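Hand-held gripper notes, Jasia pair vs. the old Korkow pair
May 31, 2023

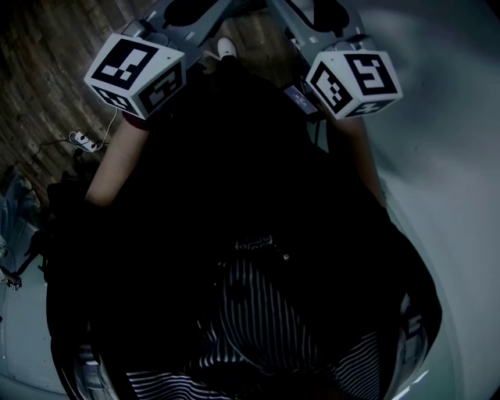 Second day with the Jasias and my wrists have opinions. Suleiman says I hold them like ski poles. Suleiman has logged nine demos to my 376, so his technique is noted and filed.

Tracking first. Marker cubes are fine as long as I keep my hands apart. Bring them together for a handover and one cube hides the other from the head camera, the pose jumps, and the replay arm lunges at the table like it has been insulted. Same thing happened with the Korkows, so I can't blame the new hardware, much as I'd like to. Tilting both wrists out a little helps. It also makes me look like I'm carrying soup.

Finger feel: Jasia closes lighter, and there's less slop at the end of travel. Korkow has the better handle by a mile. If somebody could put a Korkow handle on a Jasia front end I would stop complaining until September.

Dropped frames: 6 in the morning block, all in the same run, all after I stepped back to get a wider view. Suspect cable strain. Reseated everything, taped it, will repeat tomorrow with Olga steering me away from the cords.

Open items:
- Recalibrate cube-to-fingertip offset. The current file is from the Korkows and I only noticed after lunch.
- Redo this morning's runs (see previous item, sigh).
- Ask Florkari if the softer pads come in a smaller size.
- Olga wants the Onyeka controller on replay before we compare anything. She's right. Don't tell her until the cable is fixed.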